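Jolonley Robotics Notes
@jolonleynotes

Week 4 of teaching the arm at Dellar to handle tableware. Quick thread on how the demos get recorded, as a few of you asked.

We dropped remote control in October. Driving the arm from another desk worked, but every pickup took forever and the motions came out jerky. Now one person does the task by hand with a pair of grippers and the arm learns from that.

Both grippers carry a marker cube so the tracking knows where each one is. The task in this batch is the plate. Reach in, grip, move it, let go, back to start.

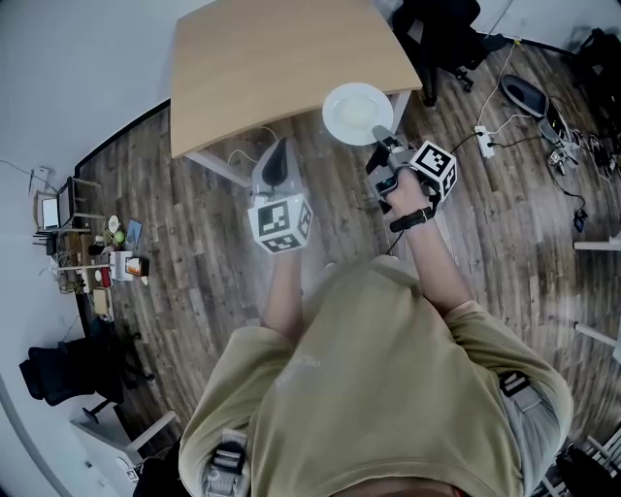 Broneck Automation replied that they went back to remote control for plates, as their hand demos had the wrist at angles the arm could never reach.

Fair point, and we hit that too. We now run each demo through a reach check the same evening and throw out the ones the arm can't follow. Last batch we lost 62 out of 200. Most were wrist angle, the rest were tracking dropouts when a cube got turned away or covered.

What helped: slow down before contact, keep the elbows low, and don't regrip. People regrip all the time without noticing. The arm copies it and drops things.

Thin items are the other half of the job. A plate rim forgives a bad approach. A card doesn't. If the fingers come in a little crooked it bends or slides out. 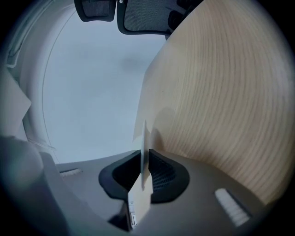
Cardboard card held upright, gripper view.

For cards we ask for a full 2 seconds of holding still before the next move. It makes the start of each segment much easier to find when we cut the recordings.

Liang asked for the segment labels in a plain text file. Those go up Monday with the reach check script. The recordings stay private until we sort out storage.

Next batch is plates and cards mixed in the same run. Will post the drop rate for each.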